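1/ Our water utility, Ustia, mailed everybody a glossy card this month saying we can "cut our home water use by up to 28%." I've been chewing on that number for a week now and I have questions. Thread, sorry.

2/ First, "up to." A thing that saves you nothing at all also saves you up to 28%. I could run my bath to the brim every night with the card taped to the wall and the card would still be right.

3/ Second, 28% of what? My use last year? The average house in town? Some house in a lab with a lawn the size of a ball field? I read both sides twice. There's a picture of a leaf.

4/ So I called. Very nice person on the phone, zero complaints about the person. The number came from "a partner study." The partner is Skiltar. Skiltar sells the low-flow heads and the little aerators that Ustia wants me to buy with the coupon on the back of the card.

5/ I'm not saying the study is wrong. I'm saying if the mattress store told me I'd sleep 28% better I'd want to see who was in the bed.

6/ I did get them to send me the summary. It's a PDF, five pages, and two of those are the cover and a page about values. The study covered 13 homes. They were followed for 3 weeks. In July.

7/ July! When people are out of town! When the ones who are home are at the pool! If you put new shower heads in my place and then I went to my sister's for ten days, you'd think those shower heads were a miracle.

8/ Also no comparison group that I can find. You'd want another bunch of homes on the same streets that got nothing, so you can see what July does all by itself. I went looking for one and found a pie chart.

9/ Somebody in my replies says "but the direction is obviously right, less flow means less water." Sure, maybe. My old place had one of those misty shower heads and I stood under it twice as long trying to get the shampoo out. Flow per minute went down. Minutes went up. Which one won? I have no idea, and I don't think the card does either.

10/ Same deal with toilets. If the new one takes two flushes where the old one took one, then the number on the sticker isn't your number.

11/ To be fair to them (I'm trying), leaks are real. The summary has a line saying five of the homes had a leak fixed during the setup visit. Read that again. They fixed leaks AND put in the new parts and then reported one figure for the whole thing.

12/ So how much of the 28 was a plumber with a wrench? A running toilet can go through a silly amount of water. If that's where the savings came from then mail me a card about toilets. That would be a useful card! I'd put it on the fridge.

13/ Asked Ustia about that one by email. Got back a paragraph about how every drop matters. I know it matters. I asked which drops.

14/ Meanwhile Haugland, the next utility over, ran the same coupon with the same leaf and their mailer says "up to a third." Same products as far as I can tell. Maybe their water is more impressed by the aerators.

15/ Dishes are the part of the card that got me really annoyed. "Washing by hand wastes water, use your machine." It depends how you wash! Leave the tap running the whole time and yes, you'll use a ton. Fill the basin partway, wash, rinse quick, and it's a different story.

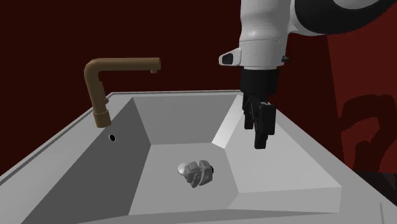
16/ What I want from a claim like that is the volume, and how full. A big sink with a deep basin and walls that slope in to a flat bottom holds way less in the first few inches than it does in the last few, so "a sinkful" could mean nearly anything. Half the depth isn't half the water. The card says "a full sink" and leaves it there, and I'd bet money that whoever wrote it never filled one and measured it. Takes a bucket and an afternoon.

17/ And the machine side of that comparison assumes you run it packed full and don't rinse first. I have met people. They rinse first.

18/ I did try my own version, for what it's worth, which is not much. Read my meter at 7 am and again at 7 am the next day, hand washing everything. Then did it again with the machine. The difference was smaller than the difference between two ordinary days when I did nothing special. So I learned that I can't tell. That's a real result and I'd respect a mailer that said it.

19/ Someone asked about Vurkenton, the app that says it can split your bill into shower, laundry, kitchen and so on from the meter alone. I used the free trial. It told me I'd watered a garden. I live on the second floor and own one fern.

20/ Before anyone yells, I'm pro saving water. I fixed my own drippy tap, I turn it off when I brush, I yell at the sprinklers outside the bank. I just don't like being handed a number that can't say where it's been.

21/ What I've asked Ustia for: the full study, the readings before and after for each home, same weeks from the year before, and the homes with leaks listed on their own. They say someone will get back to me. I'll post whatever I get, including if it makes me look dumb.

22/ And if you got the Haugland card, please send me a picture of the back. I want to read the footnote and mine has a coffee ring on it.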